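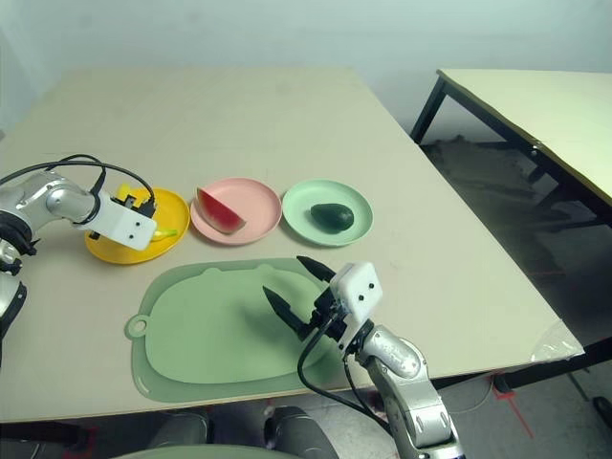 Call for Participants: Fruit Intake and Afternoon Appetite

The Drusari Nutrition Unit is recruiting 201 adults for a study of how whole fruit eaten at midday affects appetite later in the day. The study runs for six weeks and ends in December.

Eligibility
Age 21 to 60. No diabetes, food allergy or current weight-loss diet. Night-shift workers cannot be enrolled.

Procedure
Participants attend one visit per week at the Fuchs Street site. Each visit includes a weighed portion of fruit, a written appetite rating every 10 minutes for one hour, and a finger-stick glucose reading. A food diary is kept at home between visits. No caffeine is permitted on the morning of a visit.

Payment
$35 per completed visit, paid by check at the end of the study. Parking is reimbursed with a receipt.

How to apply
Request the screening form from Theresia Moser, study coordinator, at the front desk or by phone. Completed forms are due Aug 16, 2026. Questions about medical eligibility go to Oanh Kim.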